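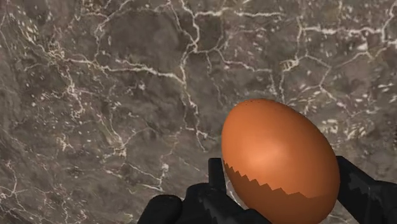
Zhuoran Yin asked whether a person who has never worked with robots could teach one to pick up an egg in a single afternoon, and whether the result would be of any use to anyone else. The question reaches the Zarnside teaching programme in one form or another every term, and the answers below were prepared with it in mind.

Reading time: 5 minutes

Teaching by demonstration: frequently asked questions

What is meant by a demonstration?

A demonstration is one complete performance of a task, carried out through the robot by a person and recorded from start to finish. The record holds the positions of the arm, the opening of the gripper and the view from the cameras at each moment. A set of demonstrations of the same task is called a collection. The collection is later used to train a control program, which attempts the task without help.

How does a person carry out the task through the robot?

Two methods are in use. In the first, the demonstrator holds the arm by its wrist and moves it directly, with the motors set to give way. In the second, the demonstrator sits at a desk and steers the arm with a hand controller while watching it on a screen. The first method is offered at Stedville only. The second is offered at both Stedville and Jivarbridge, and is the only one available for simulated tasks.

Which method should a beginner choose?

Most beginners find hand guiding easier to learn. Remote control takes longer to master, but the demonstrator's hands stay out of the camera's view, and for that reason it is preferred for any collection that will be used in training. Applicants who have no preference will be placed at a remote control desk.

Is a simulated demonstration treated as equal to one made on a real arm?

For the purposes of the programme's certificate, yes. For the purposes of training, the two are stored apart and are never mixed without the written agreement of the project lead. In simulation the object is drawn by computer, as in the egg task, and the fingers close on it according to calculated forces. Those forces are an approximation. A grip which holds in simulation may fail on a real arm, and demonstrators are asked not to draw conclusions about one from the other.

Why is an egg used?

The egg task was introduced to teach restraint. An egg is curved on every side and offers the fingers no flat face, so the approach matters more than the strength of the grip. Demonstrators are expected to bring the fingers down on either side of the shell, pause, and close slowly. The task also shows up a common fault, in which the gripper is closed while the arm is still moving.

How many demonstrations are required?

A participant must submit 16 accepted demonstrations of each task. Practice attempts do not count towards this figure and are deleted when the session ends. There is no limit on practice within the booked time.

How long does a session last?

Each session lasts 2 hours, including a short introduction to the controls. Demonstrators are asked to rest after every block of attempts. Tiredness shows clearly in the recordings, usually as small corrections near the object, and a reviewer may decline a whole block on those grounds.

What causes a demonstration to be declined?

The reviewer will decline a recording if the object is dropped, if the arm strikes the table, if the demonstrator stops for a long period without reason, or if the task is completed in the wrong order. A slow demonstration will not be declined for being slow. A demonstration in which a first grip slips and is then corrected may be accepted, and should be marked "recovery" before it is submitted – such recordings are useful and are often in short supply.

May a demonstrator repeat exactly the same movement each time?

This is discouraged. The starting position of the object is changed between attempts, and the demonstrator should respond to what is on the screen. A collection made up of near-identical movements teaches the control program very little about what to do when the object is somewhere else. Small natural differences in approach are welcome. Deliberately odd movements are not.

What should be done if the picture on the screen freezes?

Release the hand controller at once. The arm will hold its position. The attempt should be ended with the red key and must not be submitted, even if the picture returns. Repeated freezing should be reported to the desk supervisor, who will note the time and the number of the workstation.

Is left-handed use possible?

Yes. The controller can be set for either hand under the Antoniadis settings menu, which is opened before the session begins. The setting cannot be changed once recording has started.

Who owns the recordings?

Accepted recordings become part of the programme's collection and may be shared with partner institutions. They contain no sound and no view of the demonstrator. A participant may ask for his or her recordings to be withdrawn up to 11 days after the session. After that date they may already have been used in training, and withdrawal can no longer be promised.

Will participants see the robot perform the task by itself?

Where a collection has been used in training, those who contributed to it are invited to a viewing. The next is planned for August at Jivarbridge. Results vary a good deal between tasks, and the programme makes no promise that a given task will be performed successfully on the day.

Can a whole class or group take part?

Groups of up to three may share a workstation, taking turns at the controller. Each member must sign in under his or her own name before taking a turn, as recordings are filed by demonstrator. Larger groups should write to the Stedville office before booking – separate arrangements apply, and space is limited during term.

How are questions not covered on this page to be sent?

Questions should be put in writing to the office at which the session is booked, giving the session number. Questions concerning declined recordings are passed to the reviewer and are answered in the order in which they are received.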